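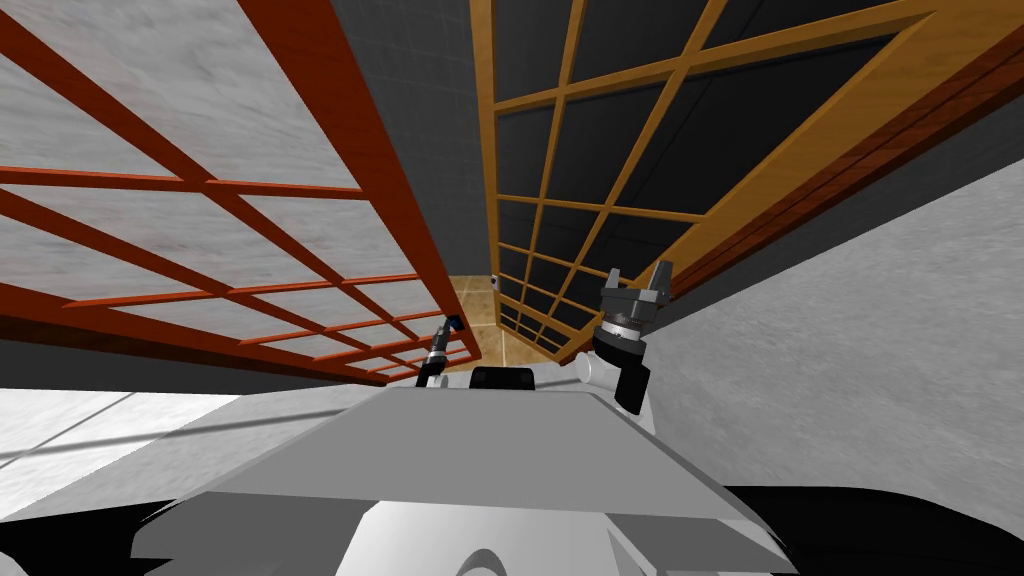

Power supplies don't get fan mail. People will spend a month agonizing over a graphics card, post it on a forum, defend it against strangers, and then feed it from a metal box they picked by sorting for the lowest price. I know this because I am people.

My old one was a Jorkora unit I bought three computers ago. I moved it from case to case like a family casserole dish. It never complained, so I assumed it was immortal, right up until January, when the PC began switching itself off. It did this with no warning and no error message, usually when a game got interesting.

I did what anyone would do and blamed everything else. I reinstalled the graphics driver. I reseated the memory, twice. I spent a Wednesday night testing each stick while Yufang Fan sent me links to power supplies and very patient emoji. Yufang fixes computers for a living and had named the culprit in the first five minutes. I wanted a second opinion, so I asked Boyang Dong, who said the same thing but louder.

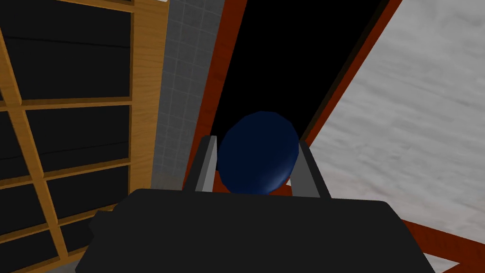 What I should have checked first

The label, for a start. Mine promised 700 watts in big friendly numbers, but the smaller print told a sadder story about how much of that was available on the 12-volt side, where the processor and graphics card do nearly all their eating. I had never read it. It was facing the wall of the case, where I had put it.

Then there's the matter of spikes. A modern graphics card can ask for far more than its usual share for a few thousandths of a second, and an elderly supply may decide it has had enough and shut the whole party down. Games make this happen a lot. Email, sadly, doesn't - otherwise I'd have had an excuse.

The swap

I bought a modular Gileo, and I threw out every old cable with the old box. Please do this too. The plugs at the supply end aren't standard between makers, and a cable that fits perfectly can still send the wrong voltage to your drives. Aaliyah Thibodeau lost 2000 family photos that way and would like it mentioned.

The job took me most of an evening, largely because I forgot the processor's own power lead and had to take half of it apart again to thread it behind the board.

It has stayed on ever since. I still lose at the same games, only now I have to sit there and watch the ending.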